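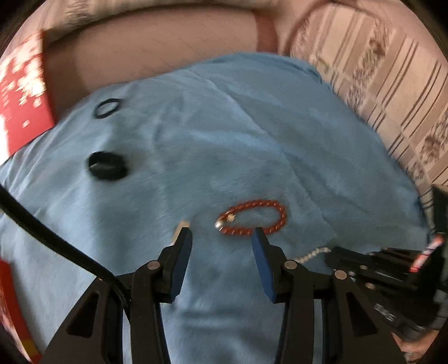 Figure 7.1 The hand-held gripper over the blanket, fingers open below a beaded bracelet.

Chapter 7
Looking After a Hand-Held Gripper

I learned to take care of grippers the slow way, by ignoring one for most of a September and then spending a long evening on my knees hunting for a part the size of a lentil. So this chapter starts with the dull stuff (which I've come to love, by the way!) and leaves the tuning for Chapter 8.

Our example all the way through is the Virkeo, a two-finger tool you hold by its handle and work yourself. I picked it for one big reason: everything that wears out is right there where you can see it. Look at the pads on the inner faces of the fingers. Then follow each finger down to the pivot at its base, with that round silver cap. Pads and pivots – that's where nearly all my repair time goes, and it's where most of yours will go too.

I like to check the tool on small, fiddly things. Beads are great for this. A bracelet rolls and sags and slides out of a worn pad in a way that a nice square block never will, and a soft blanket lets the fingertips sink in a little, so you find out fast if one finger is sitting lower than its partner. Rubber rings are good too, and I keep a thin one and a thick one in my kit. 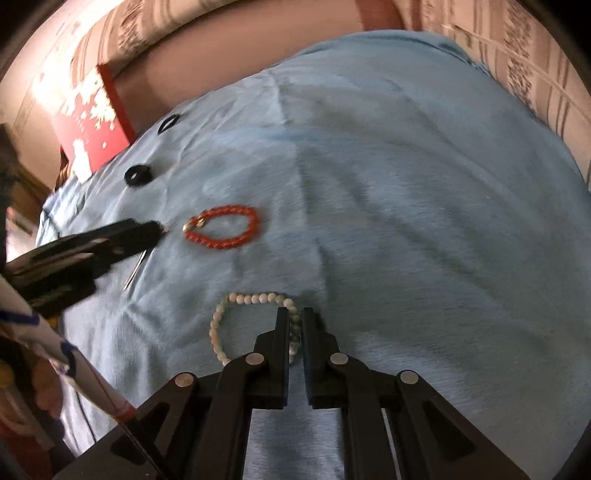 Figure 7.2 Two grippers at the blanket, with two bracelets and two black rings to work on.

When you have a second gripper, use it! Run both on the same pieces and compare. My notes for the Anari lab have a page for each tool, and the number at the top is the count of closings since the last pad change. I swap pads at 336. One pair, on a tool we called Darko, made it to 94 before the left pad started to peel, and that turned out to be my own fault for gluing over dust.

Before you pick up a screwdriver, do these first:

Open and close the fingers 3 times with nothing between them, and listen.
Wiggle each fingertip sideways. Write down any play you feel.
Trace the cable from end to end and move it clear of the linkage.
Wipe both pads with a dry cloth.

If a pivot feels gritty, don't oil it yet. I know, I know – everybody wants to oil it. Section 7.1 takes the joint apart and cleans it, and for that you'll need the Ulis driver set from Chapter 2 and a shallow dish for the caps.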